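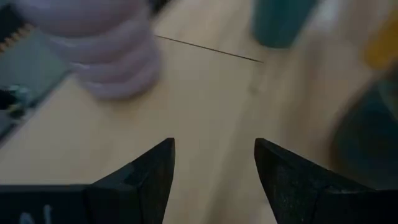
腕部视角,两指张开,指间为空桌面。上半部分有拖影。

六月,晚 9 点后记。

今天的事基本是采购。Dedness 二号工位的清单拖到现在还没定稿,主要卡在三项:腕部相机、指尖备件、线束。上午把现有工位上的东西重新过了一遍,下午看报价,晚上改表。以下按改表的顺序记,免得下周再看时不知道数字从哪里来。

先说腕部相机。上面这一张里,桌面上半部分的物体全是软边:淡紫色那个一圈一圈的东西还分得出层次,右上方黄色的只剩一团颜色,形状读不出来。蓝绿色的圆柱体能看出底边是圆的,是杯子还是别的容器,单凭这一张我不敢标。近处两根手指倒是清楚,右指上表面的细颗粒都看得见。也就是说近端够用,远端一旦有相对运动就不够用。标注的时候这种画面最费时间,要来回对照俯视角度才能落笔。

拖影的来源无非曝光时间过长、运动过快,或者两者都有。这次没有单独记曝光参数,所以不下结论。清单里原先写的是“更换相机”,改成了“先试固定曝光,加光源,再决定是否更换相机”。加光源比换相机便宜得多,而且二号工位本来就要装灯,先把灯的预算提前到第一批。换相机放第二批,型号留空。

Merkska 的模组寄来的资料我看完了。全局快门,接口兼容,尺寸比现用支架的开口略大,要重做支架。资料里没有写最短工作距离,这一项对腕部相机是决定性的,指尖就在镜头前面,对不上焦就没有意义。已经发邮件去问,没有回复之前不进表。表里只保留一行占位,金额为零,备注“待参数”。以前吃过亏,占位行写了估价,后来被当成已批准的金额合计进去,清理了很久。

木桌面的颜色也要考虑。现在是浅色木纹,反光比较柔,和深色手指的对比足够,指尖轮廓容易分割。桌面上有一道深色细线,像是拼缝,从淡紫色物体右侧斜着往右走。对抓取没有影响,对边缘检测有没有影响,没有测过。二号工位如果换成整板,就会和一号工位的背景不一致,数据混在一起训练时多一个变量。我倾向于买同样的拼板,缝就让它在那里。采购表备注栏写了“同规格,勿自行升级”,这句话是写给供应商的,上次订脚轮时对方好意换了更大的型号,装上之后桌面高度全变了。

## 指尖备件

指尖按消耗品算。磨损、崩角、贴面起皱都会出现,出现的时间不可预测,所以只能按存量管理。规则定为:库存低于一套就下单,每次下单 5 套。Wubshet 的报价按套计,5 套合计 1531 元,不含运费,运费另计 331 元。货期 16 天,从付款到账次日起算。

运费占比偏高。问过能不能和别的东西拼一单,对方答复可以,但要从同一个仓发。线束他们也有,支架没有。于是把线束也放到 Wubshet 这边询价,哪怕单价比 Sisbridge 略高,合并之后运费只付一次,总额未必更差。等两边的正式报价都到了再比,口头价不写进表。

是否自己打印指尖,讨论过不止一次。我的意见记在这里:打印件可以用来验证形状,不能作为正式备件入库。理由是尺寸一致性。两个工位、左右两臂共用同一套标定流程,指尖长度差一点,标定就要重做,重做一次占用的工时比一套指尖贵。打印机继续留着做支架和线夹,耗材费用走日常,不进本次清单。

备件入库时要登记批次。此前的做法是拆了包装直接放抽屉,用到哪套算哪套,后来发现两批的表面粗糙度摸起来有差别,却对不上是哪一批。登记字段定四项:批次、入库月份、安装位置、拆下原因。拆下原因用固定选项,不要自由填写,自由填写的结果就是一列“坏了”。

## 线束与桌面占用

线的问题在桌面上看得最明显。左臂沿着各段绕着黑线,夹爪那里还有一根垂下来,往桌面方向走。右臂腕部也有一根细线,弯过桌面,朝马克杯那边去。线经过工作区,就有被夹住、被拖动、把物体带偏的可能。地面上也有,一盘黑线放在后面,另有一根长线从远处斜着过来,朝桌子这边走。

处理方案按由近到远写:

- 腕部:线沿臂体固定,出线点后移。需要短的弯头接头,左右各用一个,另备同样数量。弯头方向要先拿样件比,左右两臂是对着装的,方向不一定相同。
- 臂体:用可重复开合的绑带,不用一次性扎带。一次性扎带剪的时候容易伤到线皮,且剪口锋利。
- 桌沿:沿黑色型材走线,槽口里加卡扣。型材是现成的,只买卡扣。卡扣按槽宽选,槽宽要用卡尺量,不要照着型号表抄。
- 地面:走线槽,低矮型,人能直接跨过去。线槽颜色选黑,地面是灰色混凝土,看得见。

线长也要重算。现在的线都偏长,多出来的部分只能盘着,盘着就占地方。算法是把关节转到极限位置,沿着计划的走线路径用绳子量,再加余量。余量留在底座附近,不留在腕部。这一条写进安装说明,因为每次换线的人不一定是同一个人,余量放哪里全凭习惯,最后都堆在了末端。

电源线和信号线分开走,这是老规矩,但桌沿只有一条槽方便用。折中做法是电源线走型材外侧,信号线走内侧。拐角立柱处会交叉,交叉时尽量成直角。没有条件测干扰,先照规矩做。

桌面占用单独说一下。马克杯挨得很紧,集中在靠上沿的一块,另有玻璃杯和白色马克杯放在右下,靠近右臂底座。抓取任务本身需要这样的密度,但靠近底座的那块区域,臂弯起来之后俯视相机容易看不全。二号工位打算把两侧底座的安装位置外移一点,型材横梁因此要加长。加长件和标准件的差价不大,交期要另问。加长之后中间的可用面积增加,边缘是否还在臂展之内,需要在图纸上画一遍,画完再定。

装液体的杯子也要写规矩。灰色那只里面是深褐色的液体。液体任务需要单独的防护:夹爪以下的接头做防溅套,桌边备吸水垫,电源插座离地抬高。防溅套属于新增项,原先的清单里没有,加到第二批,和相机放在一起。第二批总额会因此变大,但第一批不动,已经走到一半的审批不想撤回重来。 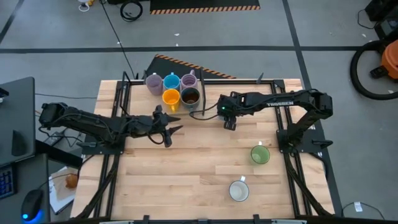
## 布局核对

右臂臂体上印着 TROSSEN,左右两臂分装在桌子两侧,隔着桌面相对。二号工位照此布置,臂的数量不变,方向不变,安装高度不变。清单上唯一允许改的是横梁长度和走线路径,其余全部复制。复制的好处是备件通用,坏一处可以从另一处临时借。

地面有深色胶带分出的区域,后面放着黑色垫子,边上是橙色警示条纹。二号工位的地面标识单独列了一行:同样的胶带,同样的垫子。垫子的尺寸等桌子定下来再订,先买会买错。胶带用量按周长算,多备一卷,贴歪了撕掉重贴是常事。

右上角那一带有橙色的工业吸尘器和深色的设备箱。新工位若放在这个方向,这些东西要先移走,移到哪里没有定。倾向于在墙边加一组层架,设备箱上架,吸尘器落地。层架的承重按满载算,箱子装满之后比看上去重,选型时不看样品图,看承重表。层架属于办公类采购,走另外的科目,和本清单分开报,以免审批时被整单退回。

操作位目前在左侧,深灰色的桌子,键盘和鼠标都在那里。二号工位的操作位要不要共用,有两种方案。共用则省一套主机和显示器,但操作者要在两个工位之间转身,急停按钮必须两边各有一个。独立则多花钱,但两个工位可以同时采数据。按现在的排班,同时采的机会不多,我在表里写的是共用,急停加装一个,并在备注里留了独立方案的接口:网线和电源先拉到位,主机以后再补。先拉线便宜,后拉线要拆地面线槽。

## 报价与比较

Sisbridge 的报价单下午收到,型材、角件、卡扣、线槽都在里面,格式乱,单位有的按米,有的按根。重新换算成统一单位之后,型材单价可以接受,切割费另算,每一刀收一次。我们的图纸里有几根长度只差一点,合并成同一长度可以少几种规格,切割费不变但下料单简单,出错少。图纸因此改了一版,版本号进了一位。

角件选铸造的还是加工的,单价差距明显。受力大的位置在臂底座下面,用加工件;四周立柱只负责围住边界和挂东西,用铸造件。混用要在装配图上标清楚,两种角件外观接近,涂黑之后更难分。办法是到货后分袋,袋子上写位置编号。

螺丝和 T 型螺母直接按需要量的两倍订。单价低,丢失率高,少一颗就停工,这笔账很好算。

灯的部分没有合适报价。要求是无频闪,色温固定,亮度可调,安装在型材上。收到的几份资料里,“无频闪”都没有给出测试条件。打算先买一只样品,在一号工位上试,用同一动作、同一曝光拍对照,再决定数量。样品费用从日常支出走。试的时候把曝光参数写进日志,别再像今天这样,看着拖影却查不到参数。

保修条款也比了一下。Wubshet 的指尖不保修,算正常损耗,合理。Sisbridge 的型材只保尺寸,不保表面,运输划痕不赔。表面划痕对我们没有影响,对反光可能有一点,装的时候把有划痕的一面朝外朝下。

## 表格现状

第一批,可以提交:

- 指尖 5 套,1531 元
- 上项运费,331 元
- 型材、角件、卡扣、线槽,金额按 Sisbridge 报价单换算版
- 弯头接头与绑带,待 Wubshet 合并报价后填入
- 灯架与安装件
- 地面胶带

第二批,暂缓:

- 腕部相机,等 Merkska 回复最短工作距离
- 防溅套
- 灯的正式数量
- 警示垫

合计栏今天没有填。接头的价格没到,填了也要改。指尖和运费加起来是 1862 元,这个数字单独记着,如果合并发货谈成,运费那一行要重新拆分,按件数摊还是按金额摊,财务那边有规定,明天查。

货期方面,指尖的 16 天是目前最长的一项已知货期,型材加长件没有答复,可能更长。安装顺序按型材先到来排:先搭架,再装桌面,再走线,最后上臂。指尖晚到不影响前几步。若型材晚到,整个顺序往后推,没有办法并行,只能先做线束的预制和标签打印。

标签内容今天顺手定了格式:工位号、左右、用途、长度。两端各贴一张。黑线很多,颜色上分不出来,只靠标签。标签纸用耐弯折的,普通纸贴在臂体活动段上会翘边。

晚上 10 点多又改了一处:原来“备用线”写在第一批,数量栏空着。空着的行系统不让提交。改为弯头接头同数,线长按最长一根。提交前要再核对接口型号,腕部和底座两端不一样,订单上要写明两端,只写线号会收到两端相同的。

明天要做的:催 Merkska;问 Sisbridge 加长件交期;卡尺量槽宽;画臂展范围图;查运费分摊规定。图纸新版本上传后把旧版移进归档目录,文件名别再带“最终”。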